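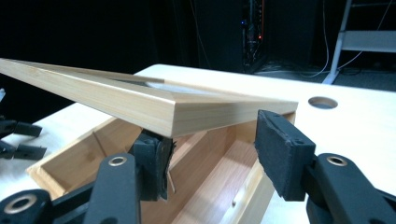
Technician for gripper cell (part time, evening shift)
Tondik, workshop Skollasden

Tondik makes small wooden boxes with lids and sells them to shops and to people who order by mail. In our workshop in Skollasden we run one cell in which the lids are put on the boxes with grippers. The cell works well when it is looked after, and we are searching for a person who will look after it.

The position is 60 percent and starts in October. You work from 3 p.m., when the day shift hands over the cell to you. In the first weeks you work together with the day technician, later you are alone at the cell but there are always colleagues in the packing room next door.

What you will do

- Check the finger pads at the start of the shift. The pads have to be clean from wood dust and must sit straight on the fingers. If a pad has become smooth or has a torn edge, you change it. Always change both pads of a pair.
- Check the screws of the pads by hand with the short key. Please do not use the electric screwdriver, the threads in the plastic are soft and we have lost several fingers in this way.
- Adjust the opening of the gripper when we change from one box size to another. A lid is a light frame with mitered corners, and when the grip is too strong the corners open.
- Look for splinters. Pine gives thin slivers along the edge of the lid, and a sliver between pad and wood makes the lid hang crooked. Remove it with the tweezers, not with compressed air.
- Wipe the white tabletop and keep the round opening in it free.
- Do the large service after every 3000 lids: take off the fingers, look for cracks, clean the guides, put new grease and set the zero position again. The last one was done at 3348, which was too late, and we would like that this does not happen again.
- Write everything in the service book, also the small things. The book is on paper and is written in English.

What we expect

You have worked with machines before and have repaired some of them yourself. It can be a packing machine, a CNC router, a printing press or something similar. A certificate is good but we do not ask for it. You can read a simple wiring diagram and you know when it is better to switch off and call someone. Experience with wood is a help, because the parts are never completely equal and you learn to see it.

Programming is not part of the job. The control software is cared for by the company Hämäläinen, and you will call them when there is an error which a restart does not remove.

What we offer

- A permanent contract after a trial time of three months
- Extra pay for the evening hours
- Work shoes and tools from us
- Free parking, and a bus from Imelau which stops at the gate

How to apply

Send us a short letter and your resume, by mail or at the office door. In the letter, please describe one repair that you have done: what was broken, how you found it and what you did then. Half a page is enough. We will invite suitable persons for a visit at the cell, where you change one pair of pads together with us. Mistakes in the language are no problem.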